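Starnutwood Lab – Call for Participants

Rate robot plans with us this summer

Posted May 8, 2024

We are looking for people who like to look closely at things and say what they see. No robotics background needed!

Our group works on a simple question with a lot of fun problems inside it: when a robot has learned a job only in simulation, how can you tell it will choose sensibly before you let it near a real shelf? Over the past year we have built a method called Etim, which asks the robot to offer several plans for one task and then learns from how people rank them. Early results got us excited. When the rankings came from people outside the lab, the robot picked up tidying tasks with far less training than when we ranked the plans ourselves. Now we want to find out if that holds with a bigger and more varied crowd – and that is where you come in.

What you will do

You will come to our Ivness building for 2 sessions. In each one you look at rendered tabletops, read a short instruction such as "put the small object on the shelf," and put 4 possible plans in order from best to worst. There are 300 tabletops in the full set, but you will only get a share of them. Breaks are built in, and we'll gladly talk about the research over coffee afterward.

Who can join

Adults who read English comfortably and can tell colors apart on a screen. Glasses and contacts are fine. Gamers, gardeners, retired teachers, people who have never thought about robots at all – please apply.

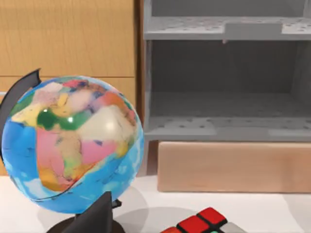

A simulated tabletop with a globe and a Rubik's cube, shelving behind.

We also have 5 places for people who want to stay on through December and help write new instructions for the Plistitz task set. These are paid hourly, with flexible times.

How to sign up

Write to Emiliano Valdebenito at the lab office with your name and the times of day that suit you. Questions about the method itself go to Mathis Mallet, who loves getting them. Travel within the city is covered.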